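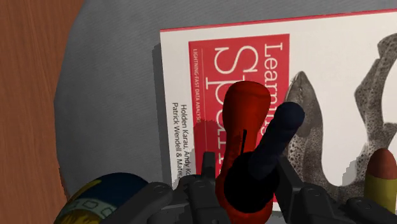
Leonie Voß wondered whether a visitor would learn anything from watching a simulated arm, or whether the open day only makes sense with hardware on the bench. I have the same doubt, so I am posting the whole thing.

We are opening the Tatwood lab to the public for an afternoon in November. The real cell will be down for a controller swap, so the demonstration will run in the simulator on the large monitor. The view is from the wrist, looking past the two fingers at a grey work surface with a book and several small coloured objects on it. Visitors choose a target and the policy attempts the grasp. Each attempt is limited to 498 control steps.

Two things I can't settle. First, how many attempts to allow per group. Second, whether the wrist view alone is enough for people who have never seen a gripper, given how much of the work surface the fingers and linkages cover.

Chutima Kaewmanee

Allow five attempts per group and fix the order of targets for the first two. At the Zamora open day we let visitors choose from the start. They all picked the object in the middle, and it had neighbours close on either side, so the fingers had very little clearance. Start with something that stands apart, then move to the crowded part of the layout.

On the view: no, the wrist camera alone is not enough. It is good for the last few centimetres, when the target sits between the fingers. It is poor for showing the approach. Put a fixed side view next to it at the same size. Our renderer dropped frames with two views until we turned down the shadow resolution, so test that on the machine you will be using. A laptop that runs one view smoothly may not run two.

Also log the random seed for every attempt. Someone will ask to see a failed grasp again, and without the seed you can't reproduce it.

Kittipong Thongdee

Agree with the side view. I would add a reset key that restores the starting layout, and tape a label over it. At Fluleck the reset was three menus deep and used up half of each slot.

As for Leonie's point, people followed the simulation well enough once the speaker said at the outset that it was one. The questions were mainly about why the fingers stop before closing fully. Have a short answer ready on force limits.

Anouk Prins

just record a good run and play it on a loop, much less trouble

Annatjie Ntuli

Recent in Demonstrations and Open Days
Running two camera views on one graphics card
Gripper force limits: what to show on screen
Wulus controller will not resume after emergency stop
How long should a visitor slot be?
Seeds and repeatable grasp attempts

Last updated: November, 4 replies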